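Filed under: Television, Rewatches, Grumbling

I have now finished both seasons of "Jorkine," which makes me one of the few people I know who can say that without lying. It's the one about two branches of a ferry family fighting over a harbor town called Jurnville, and it has more slammed doors per episode than any drama I've ever sat through. I started it in February, on a night when I had meant to do my taxes. The taxes got done eventually. The show took longer.

The setup is simple enough. The grandfather dies in the opening minutes, face down in a plate of mussels, and leaves the ferry company to the wrong daughter. Everyone in the house agrees she's the wrong daughter, including her. The right daughter moves across the bay, buys a rusty boat and starts running the same route at half the price. From there it's lawsuits, christenings, a fire, and a great many people looking out at the water while a cello plays.

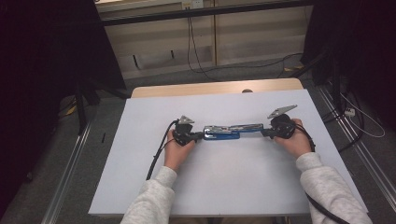

Do you need to watch the first season before the second?
Start at the beginning, because the second season opens in the middle of the trial and explains nothing.

What I liked, and I did like quite a lot of it, is how seriously the show takes the ferry business. There's an entire episode about a timetable. The wrong daughter wants to move the early sailing forward by ten minutes, the whole town loses its mind, and by the end I had opinions. Strong ones! I was on my couch at 1 a.m. muttering about school commuters in a place that doesn't exist.

I liked the house too. Somebody in the set department understood that rich families in decline don't throw anything away. Every room has one good chair and a pile of stuff that should have gone to the dump under the previous owner. The kitchen ceiling has a stain that grows from episode to episode, and no character ever mentions it. I kept waiting for it to turn into a plot. It never did, and I respect that.

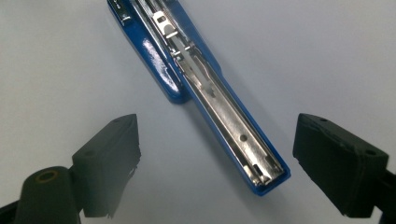
A blue stapler, opened up.

The trouble is the Desel storyline. Desel is the shipping conglomerate that turns up late in the first season to buy out both sisters, and from the moment its men in gray coats get off the boat, the show forgets what it's good at. They have no first names and no hobbies. They stand in doorways saying things like "the offer expires at midnight" - and then it doesn't, and they come back in the next episode with another offer that expires at midnight. I have had gym memberships with firmer deadlines.

It also means the sisters have to team up, which the writers clearly thought we wanted. I didn't. I wanted them on opposite sides of the bay, glaring. The reconciliation happens on a pier in the rain, naturally, and goes on for so long that I made a sandwich, ate it, and came back to find them still holding each other's elbows.

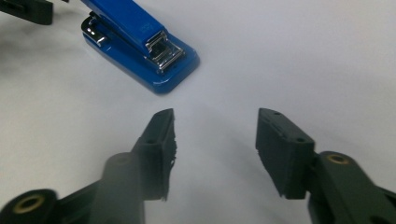

Is it dubbed or subtitled?
Both versions are offered, and the subtitles are far better, as the dub gives the sisters nearly the same voice.

Then there's the spin-off, "Moodley," which follows the family's lawyer to a new town and a new set of dreadful clients. I gave it two episodes. The lawyer was wonderful as a side character, drifting in with his briefcase and a piece of bad news. As a lead he has to have feelings, and they've handed him a divorce, a sailboat and an estranged son who plays the trumpet. The son is fine. The trumpet is a lot.

I'll say this for the finale of the main show, though, and I'll keep it vague in case anybody plans to go there. The last vote of the shareholders is a terrific piece of television. It's five people around a table, hardly any dialogue, and one of them takes forever to raise a hand. I had guessed the result and still held my breath. If the whole second season had been that scene with a few commercials in it, I'd be telling strangers on the bus.
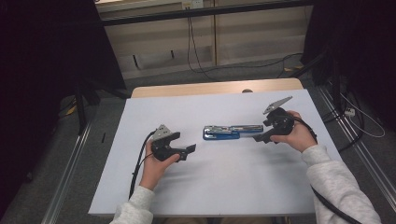 Will there be a third season?
Nothing has been announced, and the ending ties things up well enough that I'm not holding out for one.

So I'm between shows again, and open to suggestions, provided they involve a family business and a body of water. No conglomerates, please. My sister keeps pushing a cooking competition on me and says it has plenty of backstabbing, but I've looked into it and they all hug at the end.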